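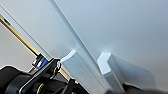
Plurnell新电动枪跳票之后改口:首批只有475支

气枪品牌Plurnell于21年4月16日宣布,原定三月上市的Zikenex电动步枪将改为分批发货,首批475支,只供预订用户。至于第二批什么时候到,公告里用的词是“尽快”。

这款枪去年冬天开始预热,卖点是电子扳机和可快速更换弹簧的波箱。厂方当时说,样枪连续打完2,000发没有出现卡弹和双发。这个数字后来被各家店铺原样抄进了商品页,可是测试用的是多重的弹、什么电池、环境温度多少,到现在都没有交代。对玩家来说,冬天和夏天、0.20克和0.28克,完全是两回事。

负责品牌对外事务的塞莱斯特·卡瓦略(Celeste Carvalho)在公告中把延期归于“对耐用性的更高要求”。记者问她三月之前的样枪是否出过问题,她回复说,开发阶段的调整属于正常情况,不便逐项说明。同一封邮件里,她确认扳机电路板换过一次供应商,新板由Pridorus提供。公告正文没有提到这件事。

经销商的说法不太一样。经营Garg气枪店的乌尔米拉·戈埃尔(Urmila Goel)表示,她店里收了51份订金,厂方目前只答应在首批里给她一部分,具体多少还没有书面确认。“我能做的就是让客人自己选,等,或者退。已经有人退了。”她说。

拿到过试用枪的阿卡什·迪克西特(Akash Dixit)评价相对正面。他在当地一个室内场地打了两个下午,认为扳机行程短,半自动反应快,握把角度也舒服。不过他也提到,那支枪是厂方挑好送来的,外壳没有序列号,跟量产件是不是同一套零件,他没法判断。弹匣他只试了随枪的那一个,100发装,有两次最后几颗推不上来。

场地裁判洛娜·森普尔(Lorna Semple)更关心初速。按宣传,换弹簧用不了多久,也不需要拆波箱。她担心有人测速时装软簧,进场以后再换硬的。她所在的场地打算对这款枪中途抽测,厂方会不会推出能加封的枪托尾盖,她问过,没有得到答复。

价格方面,公告称维持预售价不变,但新增的运费由买家承担。保修期写的是一年,从发货日算起,电子扳机单独列为“视情况处理”。什么情况算在内,条款里没有列。

预订用户可以在本月底前申请全额退款,逾期视为同意新的发货安排。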